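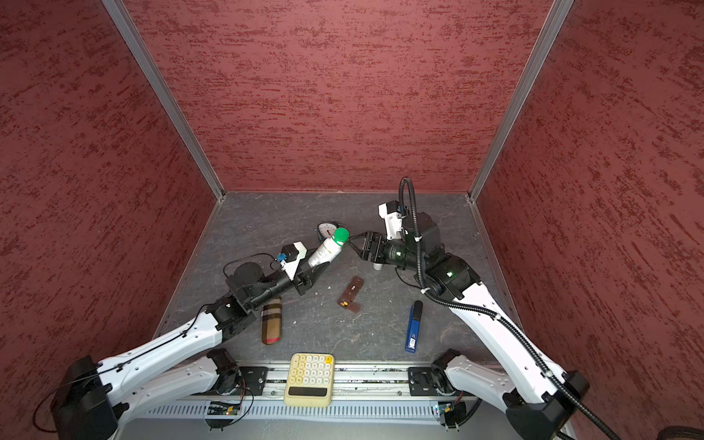
The choir gallery at Stotano was inspected before the June concert, with the organ switched off for the first part and running for the second. The program is all unaccompanied motets apart from the closing Mass setting, so singers will be moving between the gallery and the chancel twice. Most of the comments below deal with steps, cables and lighting. A dark gray floor with faint lighter veining, like the one in the photo, gives very little contrast at a step edge, and the same applies to the slate at the foot of our gallery stairs. Items are marked OK, ACTION or CHECK AGAIN.

Inspected by: Parveen Bhutto, with Eun-seong Sung at the console
Singers expected: 30, plus organist and page turner

ACCESS AND STAIRS

1. Gallery stairs clear of boxes and music stands — ACTION
Two folding stands and a crate of old hymnals on the lower landing. Move to the vestry cupboard before the first rehearsal.

2. Handrail firm along full length — OK
The third bracket was loose last year. It has been refitted and does not move.

3. Step edges visible in low light — ACTION
White tape on the top four steps has worn through. Replace it, and add a strip at the bottom where the stone begins.

4. Gallery door opens outward without a key — OK

RISERS

5. Riser legs locked and level — CHECK AGAIN
The back row rocks at the alto end. Sohail Warraich put a shim under it, but it should be tried again with people standing on it.

6. Back rail fitted on highest riser — OK
Both pins in. The left pin is stiff and needs a tap with a mallet.

7. Clear space between front riser and gallery parapet — OK
Measured at 30 inches. Please do not let the tenors creep forward to see the conductor.

ORGAN AND CONSOLE

8. Blower room ventilated, nothing stored against the motor — ACTION
Choir robes were hanging on the pipe beside the intake. They were taken down during the inspection. Zarmeena Mengal will find another rail.

9. Console lamp and pedal light — OK
New bulb in the pedal light. Spare is in the bench.

10. Bench stable at organist's height — OK
Eun-seong sets it on the lower blocks. Visiting players should ask before changing them.

11. Swell box shutters move freely — CHECK AGAIN
One shutter sticks when half closed. It is a musical problem more than a safety one, but the linkage knocked loudly in the quiet section of the Kyrie, and the tuner should look at it.

ELECTRICAL

12. Stand lights and extension leads — ACTION
One Maihi stand light has a cracked plug. Withdrawn. Leads along the back wall should be taped flat for the whole run — at present only the ends are held down.

13. Emergency lighting over stairs — OK
Came on when the breaker was switched off.

AUDIENCE AREA

14. Seats laid out to plan, aisles open — OK
158 seats. The side aisle must stay open on the north side during the processional chant, when the choir walks in pairs.

15. Stewards know which doors to use — CHECK AGAIN
Amna Naqvi has the list and will go over it with them at 7, before the doors open.

Items marked ACTION are to be finished before the dress rehearsal. Write the result and your initials next to the item on the sheet in the vestry.

Recent items
Clustville Singers: rehearsal times for June
Edum music library: returning borrowed vocal scores
Plainsong workshop, notes on breathing and phrasing
Organ tuning and why we keep the heating low
Parking for evening concerts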